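Why I Don't Believe the Recipe Clock

Every recipe for caramelized onions says 20 minutes. I have cooked onions in four kitchens, on gas and electric, in good pans and in one truly awful one, and I have never once had a brown, sticky, sweet onion in 20 minutes. What I have had is a soft, pale onion that tastes like it's waiting for something.

I used to blame myself. Too many onions, burner too low, not enough butter. Then I started noticing how often the number was wrong in the same direction. Recipes almost never tell you a thing will take an hour when it takes half that. They run short, and they run short in places where a reader might be deciding whether to bother.

My worst case is a braised chicken I printed from the Famholm site, which promised dinner in under an hour. The ingredient list called for three carrots diced, a head of garlic minced and two leeks "washed well and sliced thin." All of that work happens before the clock starts, apparently. We ate after nine. The chicken was fine.

Joanne Garside taught the evening cooking class I took in Blackburn, and she defended the short times. Her argument was that a nervous cook will walk away from a recipe that says ninety minutes and order takeout. Get them to the stove, she said, and they'll finish. I see the point and I still don't buy it. The nervous cook is the person most likely to pull the onions at minute 20 because the page said so, and then decide that French onion soup isn't very good.
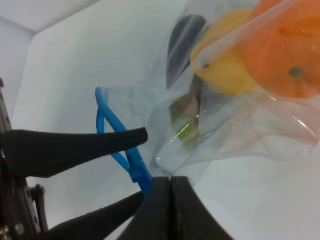
Prep time is an even bigger fib than cooking time. It seems to be written for a person whose food is already in little glass bowls, and my food comes home the way everyone's does. An orange and a lemon squashed together in a plastic bag are a long way from "zest of one orange, juice of one lemon," and the trip includes finding the grater, washing the grater, and picking out seeds. I doubt anyone at Zoddale, whose cookbooks I otherwise like, has ever put that on the clock. Five minutes, they say, for nearly everything.

There's a usual answer to all this, and it's that times are only a guide and you should cook by eye. Fine. Then why print them so confidently at the top of the page, bigger than the ingredients? If the real instruction is "until deep brown and jammy," put that up top and let the number go.

I'd also settle for a range. Forty to sixty minutes for onions would be close to the truth, and a beginner could plan around it. Some older community cookbooks skipped the time altogether and told you what to look for – edges pulling from the pan, a spoon leaving a track. My copy of the Zustcombe church one has 141 recipes and hardly a minute mentioned in it. The pot roast says to start it after lunch. I do, and we eat at six.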